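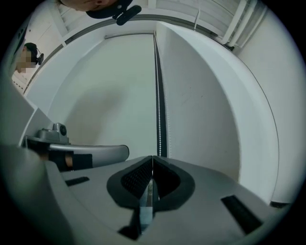 Adeyemi wrote in response to the previous entry that a bead chain should never be left to hang free, and that any room with a roller blind ought to have its chain secured before the furniture is even considered. The comment was brief and firmly put. It has prompted me to set down the arrangements for the small white room in somewhat more detail than I had planned.

The room was repainted in December, walls and woodwork alike, in a flat white obtained from the trade counter at Brekbridge. The decision to keep everything one color was made early and has been maintained. White shows every mark, and a damp cloth is accordingly kept on the landing. Residents of older houses in Flulenthorpe will be familiar with the difficulty of getting an even finish on walls that have been papered many times over. Two coats were applied, followed by a third on the wall nearest the door, where a former owner's green continued to show through.

With regard to window coverings, three options were considered: curtains, slatted blinds and a roller blind. Curtains were set aside on account of the laundering. Slatted blinds had been installed in the room previously, and the task of dusting them was one that this household did not perform as often as it should have. A roller blind operated by a white beaded chain was therefore preferred. It may be wiped down in a few minutes and takes up very little space when raised.

Readers who intend to order a blind are advised to take the width at the top, the middle and the bottom of the recess, and to submit the smallest of the measurements. In our case the recess was 4 millimeters narrower at the top than at the sill. The drop was given as 1,000 millimeters and the width as 700. The supplier, Preltis, asked that both figures be confirmed in writing, and delivery followed without incident.

On the matter raised by Adeyemi, the point is accepted in full. A tensioning clip should be fixed to the wall so that the chain is held taut and cannot form a loose loop within the reach of a child. The instructions supplied with the blind state this clearly and should be followed before the blind is put into regular use.

A number of smaller items remain outstanding. The baseboard behind the door requires filling, and the shelf brackets have yet to be chosen. Paint should be left for 24 hours before anything is placed against it, a rule I have broken twice in this house and regretted on both occasions. The shelves will be addressed in the next entry, together with the question of where the spare bedding is to be kept.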